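Teaching a two-arm robot to fold a T-shirt by teleoperation – how do I get consistent demos?

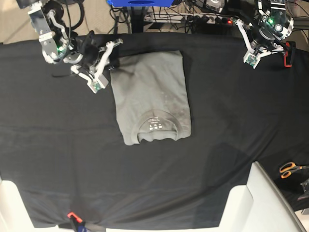
Grey T-shirt folded on the black cloth, grippers clear of it.

Posted by benchside_tosh
20 September 2023
Filed under: Teleoperation, Cloth handling

I'm recording demonstrations for a shirt folding task on a two-arm setup. The operator drives both arms from a pair of leader arms and watches the table directly. We record joint positions, gripper opening and the camera views, then train an imitation policy on the lot. The recording software is Ostano.

We have 1,666 episodes so far. The trained policy does the first sleeve fold well and then gets worse. On the last fold, where the bottom of the shirt comes up toward the collar, it either stops with the fabric still in the gripper or lets go too early and the hem slides back. Sometimes it finishes the fold properly and then goes back and pokes at a corner until we stop it.

Three people have done the driving and they don't all fold the same way. One does the left sleeve first, the other two do the right. One of them also likes to straighten the corners at the end and the others leave them as they fall. I didn't write any rules for this at the start, which I now regret.

What I'd like to know:

Do I need to throw out the episodes that use the other sleeve order, or will the policy sort it out with more data?

When should an episode end? At the moment the operator presses the pedal whenever they think it's done.

Is there any value in showing the robot by hand, meaning holding the arms and moving them through the fold, instead of using the leaders? Our arms do have a free-drive mode.

The shirt is always a plain crew neck and always starts flat. I'm not trying to start from a crumpled pile yet.

Posted by votesel_user

Just get more data. We had the same problem with towels on our Votesel arms and it went away once we had more. Also check your learning rate. Hand guiding is a waste of time for cloth, in my opinion.

Posted by prairie_controls

I'd look at the end of your episodes before anything else. If the operator decides when it's done, the recordings will have all sorts of tails on them. Some will stop the instant the fabric is released, and others will have several seconds of the arms hanging still while somebody makes up their mind. The policy learns to stand still near the end of the task, and it can't always tell which standing still is the final one. I think that's where your freeze with the fabric in the gripper comes from. Play back some of the last folds and watch the gripper opening against time. If there are long flat stretches before release, trim them or re-record.

For the ending, pick one rest position for each arm, clear of the shirt, and make it part of the task. The operator releases, lifts straight up, goes to the rest position, holds for two seconds and presses the pedal. Every time. Then the policy has something definite to do after the last fold and is less likely to go back for another go at the corners. In your photo the gripper on the left side is still very close to the top corner of the shirt and the other one is well away from it. If that's how your episodes normally end, I'd bring the near one back further.

Write down what counts as folded, too. Your lower corners curl a little in that picture, and I would call that a good fold and leave it alone. Your corner straightener wouldn't, by the sound of it. Either is fine but it has to be the same for all three drivers. If half the demos end with a corner fix and half don't, you'll get a robot that fixes corners at random.

On the sleeve order, don't throw anything out yet. Tag each episode by order and train on the larger group alone. It's a cheap test. Mixed order can work if the policy handles more than one way of doing the job, but with a simple one you can get an average of the two, and the average of left sleeve and right sleeve is a gripper going down in the middle of the chest. You say the first fold is fine, so this may not be your main trouble.

On moving the arms by hand, I'd use it to find good grasp heights and approach angles and not for training data. Your hands and forearms end up in the camera views and they won't be there at run time. You would also need two people, one for each arm, or else a lot of patience. It is useful for showing a new driver how low the fingertips should go before closing on a hem. We do that for new people at the start and they pick it up faster on the leaders afterwards.

One small thing. Keep the cloth clamped and check for creases near the edge of the table before each session. Ours crept toward the operator over a long day and the fingertips started catching it along with the hem.

Posted by benchside_tosh

Thanks, this is very helpful. I played back 23 of the last folds this afternoon and there are long pauses before release in most of them, nearly all from the same driver (me).

I've written a one-page sheet with the rest positions, the pedal rule and "leave the corners". I'll tag the sleeve order and train on the right-first group this week. The near gripper does normally end up about where you see it, so that's changing as well.

Does trimming the pauses cause any trouble with the camera timing, or is it safe to just cut the frames?

Posted by prairie_controls

Safe enough if you cut every stream at the same timestamps. Don't cut all of it, though. Leave a short pause before release, otherwise the arm will seem to let go while it's still moving. And keep the originals – we trimmed ours in place last December and wished we hadn't.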